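Ourania Gavalas näht seit dem Winter nur noch nach Auftrag. Ihre Änderungsschneiderei Pelside hat 30 Quadratmeter, zwei Maschinen und eine Kleiderstange, die im Dezember nie leer wird. »Die meisten bringen Hosen«, sagt sie. »Kürzen, Bund weiter, Reißverschluss. Davon lebe ich.«

Einen neuen Reißverschluss macht sie selten unter einer Stunde fertig, bei gefütterten Jacken dauert es länger. Schwarze Stoffe mag sie abends nicht. »Schwarz auf Schwarz trenne ich nur bei Tageslicht auf. Sonst schneide ich in den Stoff.« 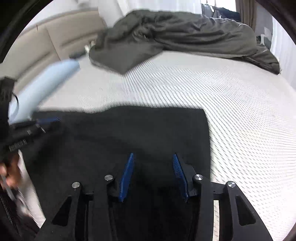

Schwarzes Kleidungsstück, flach auf weißer gesteppter Matratze.

Gelernt hat sie bei Neelam Tomar, die mit 65 aufgehört hat und ihr die alte Maschine überließ. Rund 900 Euro hat die Überholung gekostet — »mehr, als ich damals hatte«. Das Geld lieh ihr die Schwester.

Ob sie jemanden einstellen will? Gavalas überlegt. »Zwei Nachmittage wären gut. Aber dann muss ich die Preise anheben, und das will ich vor dem Frühjahr nicht.« Um sechs schließt sie ab, die Buchhaltung macht sie zu Hause.

Zuletzt erschienen
Minar: Ein Stoffladen zieht um
Knöpfe aus dem Nachlass
Noonan und die Kunst des Stopfens
Homik sucht neue Räume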